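Does a Box Help? Small-Item Storage in Shared Bedrooms
Student project report, Home and Living Studies, second-year group work
Group: Cassim. Report written by Dzintra Raudsepp

1. Why we picked this

Our course handout says that open-top boxes "reduce visible clutter and retrieval time." It gives no source for either half of the sentence. The storage section of the Netier housing guide says much the same in friendlier words, and suggests every student own at least one. Our group wanted to know if any of this holds up in a real bedroom with real stuff in it, or if a box is only a way to move a mess from the bed to a smaller place.

I should say that I came in doubtful and two other members did not. We argued over the wording of this report more than once.

2. What we did

We asked people in the Killier and Stirkia residence halls to put their loose small items into one open box each, and to use it for two weeks in July. Thirteen people signed up and five dropped out, mostly by not answering messages. That leaves eight, which is a small number to say anything with.

Before the start, each person made a list of everything that went in. The lists came to 183 entries in total. We then asked for three things: a short note every evening, a timed search for one item that we named, and a second list at the end. The evening notes were the weakest part. Several people clearly wrote a week of them in one sitting, in the same pen and with the same complaints.

3. The items

We had expected the lists to be sorted into types, and made a form with columns for it (hair, paper, cloth, toys, other). The "other" column filled up first. People do not own things in categories. They own a scrunchie, a folded cloth, a plastic bag they might need again, and a sheet of printed paper they have not read.

Paper was the surprise for me. It tends to go in first and end up flat on the floor of the box, where it works as a liner and stops being something anyone reads. Plastic bags were the other problem, as they spring back open and take up room that the list says is one item.
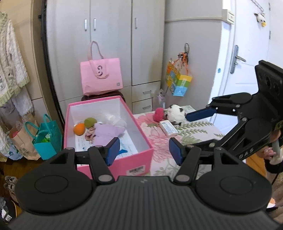
Soft toys and balls mostly stayed out on the bed, even when there was space. When we asked, the answers were vague. "It doesn't go in a box" was the most common, and one person said hers was for looking at. We had no column for that. If the aim is a clear bed, then a box that takes the hair ties and leaves the toys has done maybe half the job.

4. Search times

The handout promises faster retrieval. In our timed searches, flat things at the bottom were slower to find than before, and round or bright things were faster. Folded cloth made it worse for whatever was under it. Two people tipped the whole box out onto the bedspread, which is quick but undoes the tidying, and we could not agree on whether to stop the clock at the tipping or at the putting back. In the end we stopped it at the finding. I think that was wrong – it flatters the box.

The depth of the box seems to matter more than its size overall. A deep one hides things. A patterned bedspread also made small items harder to spot when they were laid out for listing, and we had to recount one list for that reason.

5. Cost

The Killier hall office spent some 3,000 on storage boxes for its rooms last year, going by the figure on the notice board. We asked how the choice was made and were told that boxes are "always useful." We found no record that anyone checked afterward.

6. What we can and can't claim

Six of the eight said their room felt tidier. Feeling tidier was not what we set out to measure, and people who volunteer for a box study probably like boxes. By the final list, most boxes held more than at the start – a few had picked up wrappers and receipts that should have gone in the trash.

The other members want it noted that nobody asked to give the box back. I have noted it. A fairer test would use shallow and deep boxes side by side, and would count the trash separately from day one. We would also drop the evening notes and visit the rooms ourselves.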